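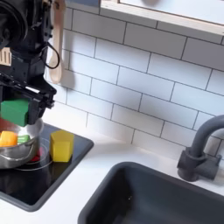 Colored blocks and a steel pot.

The Clerk of Cirari by Kourosh Arabzadeh
Reviewed 6 Sep 2023
Young adult fantasy, Clindon Press, paperback

The dead of Cirnum have to wait 70 days before they can cross the river. During that time they stay in the city, in their own houses if the family will have them, and they can be seen and heard but can't pick anything up. When the wait is over they go to the ferry office with their papers. If the papers are wrong, they don't cross.

Paquette works in that office. She is seventeen and alive, and her job is to copy names from the parish lists into the crossing ledger. She is good at it and bored by it. Then she finds her brother's name on a page that was filled in before she was hired, and her brother is at home eating supper every night, as far as she knows.

I picked this up because the cover copy promised "a heist in the land of the dead," and I like a heist. There is one, but it doesn't start until well past the middle, and it's over quickly. If that is what you want the book for, you may be annoyed. Most of the story takes place in offices, on stairs and in kitchens, and it's about whether Paquette should tell her family what she has found.

The brother is called Oren. For the first several chapters we only see him through Paquette, who is watching him closely for signs. Does he lift his cup? Does he open the door himself or follow someone through it? Arabzadeh handles this well. I went back to the supper in the second chapter after I'd finished, to see whether he had cheated, and he hadn't. Everything Oren does in that room can be read both ways. I won't say which way it goes.

The other main character is Sabeth, a girl who died in the spring and has been turned away from the ferry because her surname is spelled differently on two forms. She needs somebody living who can hold a pen. Paquette needs somebody who can get onto the boat and look at the ledger kept on the other side, in Cirari. They make a deal, and neither of them is honest about it.

I liked Sabeth more than I liked Paquette, and I suspect the author did too. She is rude, she is funny about being dead without every line being a joke, and she has a real temper. Her chapters are in first person. Paquette's are in third, present tense, and it took me a while to settle into the switching. By the time the two of them are in the same room regularly it stops being a problem, though the early chapters are choppy.

There is a romance between them. It is slow and fairly quiet, with a lot of talking through a closed door. Since Sabeth can't touch anything, the author has to find other ways to show that they are getting closer, and mostly he does. The scene where Paquette reads aloud to her from a tide table because it is the only printed thing in the boathouse was my favorite in the book. The later scene on the roof is more ordinary and goes on too long.

The world is worked out in detail. You learn who prints the forms, what the ferrymen are paid and why the living aren't supposed to look at the boat as it leaves. The ledger has 2464 pages, and the page number matters, so pay attention when it comes up. I enjoy this kind of thing. A friend who read my copy did not, and gave up during the chapter about the tax on mourning clothes. To be fair to her, that chapter could be cut in half and the plot wouldn't notice.

What didn't work as well for me was the villain. The Registrar is set up as somebody patient and careful who has been running the office for longer than anyone can remember. When he finally gets a proper scene, he explains himself at length and then makes a mistake that a new clerk wouldn't make. Paquette catches it because she has been doing her job properly all along, and I could see what the author was going for. It still felt thin after so much build-up. I'd have been happier if she had beaten him with something he couldn't have known.

The parents are also underwritten. The mother gets one very strong argument with Paquette on the stairs, and the father is mostly a coat and a cough. Given how much of the book depends on what this family can bear to hear, I wanted more of both of them.

The prose is plain, with short sentences and not many comparisons. Arabzadeh likes to end a chapter on somebody leaving a room, and he does it so often that I began to look for it. Otherwise I had no complaints about the writing. The dialogue sounds like people talking, and the dead and the living have slightly different ways of speaking that are never explained. The dead don't use the word "later," for instance. Sabeth slips once, and Paquette notices, and it is one of the best moments they have.

The ending settles the question of Oren and leaves the question of Cirari open. We do get to see the far bank, but only for a short chapter, and it is described from the boat. I thought that was the right choice. There is a sequel planned according to the note at the back, and I assume it will be set over there. This book works without it – the last page is a stopping place, with one loose thread about the second set of keys.

A few practical notes, as people usually ask.

Age: the publisher says fourteen and up, and I'd agree. There is a drowning on the page, described briefly but clearly, and a good deal of grief. Sabeth's death is talked about several times and we learn how it happened near the end. There is some swearing, kissing only, and very little blood.

Length: it's a long book with short chapters. I read it over a week in July, mainly in the evenings, and the second half went much faster than the first. If you are struggling with the opening, try to get as far as the first ferry scene before you decide.

Edition: my paperback has a map of Cirnum at the front, which I used, and a sample page from the ledger at the back, which has a small joke in it if you read down the list of names. The type is on the small side. The first printing was up to 2000 copies according to the shop where I bought mine, and they had trouble getting more, so you may have to wait or order it through a library. I haven't seen the ebook and can't tell you whether the map is readable on it. There was no audiobook when I looked. The two voices would suit one, if they hired two readers.

I'd recommend it to readers who like their ghost stories with rules and paperwork, and to anyone who enjoys a slow romance more than a fast plot. Readers who want a lot of action should probably borrow it before buying. I'll read the sequel, mostly for Sabeth.

Rating: 4 out of 5

I bought this copy myself.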